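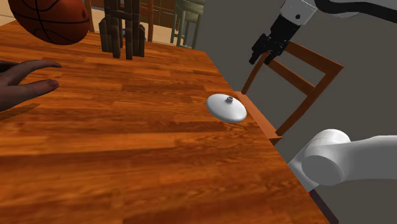

Basketball on a wood table.

Teaching an Older Dog to Settle on a Mat

Sunday, February 13, 2022

My beagle mix, Curno, came to me at nine years old with a deep love of pacing. Dinner, phone calls, movie night, he walked laps through all of it! Mat training changed our evenings so much that I now bring it up with every dog person I meet, and several of you asked me to write down how we did it.

What you need

A mat your dog can stretch out on. Ours is a folded bath rug with a rubber back. Skip anything slippery, older hips don't like it. You also want soft treats cut up tiny (pea size is plenty) and a quiet room.

I save part of Curno's dinner kibble for this and mix in a bit of plain cooked chicken so it all smells wonderful.

Step one: make the mat interesting

Put the mat down and wait. The second your dog looks at it, sniffs it or puts a paw on it, say "yes" and drop a treat right in the middle. Then toss another treat a few feet off so he has to leave and come back. Curno figured out the game in one evening — I could see his ears go up — but my sister's dog Janjua needed most of a week, and she's the smart one in the family.

Stop after two minutes. I know, it's so fun that you'll want to keep going. Stop anyway and pick up the mat.

Step two: wait for the down

Once he's trotting over on his own, hold the treat back and see what he offers. Many dogs will sit, get puzzled, and then lie down. Pay big for that! Three or four treats, one at a time, between the front paws. If he doesn't lie down, lure him with a treat moved slowly from his nose to the floor. Don't push on his back or shoulders, especially with a senior who may be sore.

If your dog used to lie down easily and now avoids it, call your vet before you do any more of this.

Step three: stretch out the time

Feed every couple of seconds at first, then every five, then ten. Mix in some short ones so it doesn't keep getting harder. I drop each treat low and calmly, no baby talk, which is tough for me. Look for a hip rolled to one side or a chin on the floor and pay for those too.

Step four: add the word

I say "settle" just as he's heading for the mat. Any word works as long as everybody in the house uses the same one. We had "settle," "place" and "go lie down" all going at once for a while and poor Curno just stared at us.

Step five: real life

Sit down with a book. Stand up, sit back down, treat. Walk to the fridge and back, treat. Doorbells come last — we're still working on that one, and the mail carrier would tell you the same. If he gets up, don't scold, just wait or lead him back and make the next try easier.

Let him off with a cheerful "all done" every time, so he knows when the job is over.

Comments

Talha Butt
Tried steps one and two with my shepherd, Fonau, last night. She dragged the mat to the couch and lay down on it there. Does that count?

Anayeli Sandoval
I'd pay her for it! Then maybe try a heavier mat. My old guy does best right after his walk, before he gets his second wind.

Talha Butt
Heavier mat it is. Thanks!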